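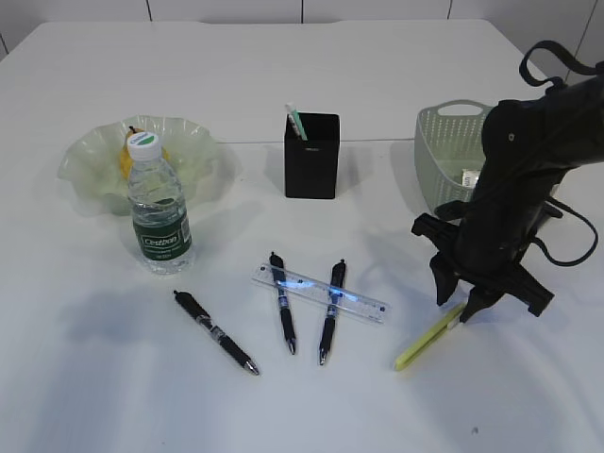
Why your kitchen table is a filing system
Speaker notes, Aug 14, 2023

Opening

Don't start with the joke about the drawer. Start with the question: where do you put your keys? Wait for hands. Someone always says "on the hook", proudly. Congratulate them and ignore them for the rest of the talk.

Then the follow-up, which gets the better answers: where do you put a letter you don't want to deal with? It goes on the table. Everyone's letter goes on the table. The talk is about why, and about what can be done short of moving house.

Who I am, thirty seconds at most. I spent years helping people sort out their homes before it became a thing people did on television. I live in a flat with a table I can see perhaps half of.

Slide 2: Flat things attract things

A clear surface at waist height is an invitation. You come in with both hands full and the table is the first thing that will take the weight. No decision is needed. That is the table's great charm and the source of all its trouble.

Compare a cupboard. A cupboard wants you to open it, then to know which shelf, then to move the colander. By then you could have put the thing on the table and gone to sit down.

Say: storage that asks questions loses to storage that doesn't. (Pause. People write this one down. Let them.)

Slide 3: Things that live there and things that are passing through

Some things on a table belong there. The fruit bowl is the obvious one. It has squatter's rights. People will clear a whole table for guests and then put the fruit bowl back before the plates go out.

Other things are on their way somewhere. A water bottle on its way to the bin, or the gym, or upstairs. A pear is an odd case: it lives in the bowl but it does have a deadline.

The trouble is the third lot, which arrived as passing trade and have taken lodgings. Tape measure. Single glove. The instructions for a radiator valve, in six languages, none of which you have read.

Tell the Elīna Bite story. Elīna kept a box of spare tiles on her dining table from the spring until December. Asked where it was going, she said "the loft". She hadn't got a loft. She'd had one in the last house.

If the room is quiet, stop there. If they're laughing, add that the box now has a plant on it.

Slide 4: The trouble with trays

You will be told to buy a tray. The Fjeld tray gets a mention here as I own it, and it is a handsome tray. For a week it held the post and nothing else. Then the post got higher, and I bought a second tray to go beside it, and now I have two piles with edges.

A tray tidies the look of a pile. It does nothing about the pile. Same goes for baskets, and for the Skelteck wall rack, which I put up myself and which is now a little nearer the floor than it was.

Don't be too hard on the shops. Somebody in the room will have worked in one.

Slide 5: What does help

Keep this part plain and slow down. I rushed it last time and Rocío Zapata told me so in the taxi, at some length.

Give the passing trade a way out. If things leave the house by the front door, put the shelf by the front door. Things that go upstairs should wait on the stairs, on the side nobody's foot lands on.

Pick one moment in the day and clear the table then. I do it while the kettle boils. It doesn't matter if you miss a day. It does seem to matter if you change the time.

Open the post standing up. I can't prove this one but I believe in it.

Leave the fruit bowl alone. A table with nothing at all on it gets filled faster, in my experience, as it looks like a table waiting for something. One thing in the right place seems to hold the rest off for a bit.

Slide 6: Other people

The awkward slide. Most of us share a table, and the mess on it is mainly the other person's. They think so too.

Rule for couples: you may move their things, you may not sort them. Moving is housework. Sorting is an opinion.

With children, the same rule, except that they'll have forgotten the thing exists until the moment you touch it.

Story about the Remis catalogue and my brother-in-law here, but only if he isn't in the room. Check the front row.

Slide 7: The numbers, briefly

I once went through the contents of my own table and wrote it all down. More than 400 separate items, if you count each rubber band, and by then I was in the mood to. Leave the list up on the slide and let them read it themselves. Don't read it out - Clunar, where I tried that, is a small hall and you can hear people shifting in their seats.

Questions

Likely ones:

What about a drawer? Now do the joke about the drawer.

Is a messy table a sign of a busy mind? Say that mine was worst the winter I had least to do.

Do I keep to any of this? Say "mostly", drink some water, and take the next question from the other side of the room.

Collect the clicker before leaving. It is mine and not the venue's.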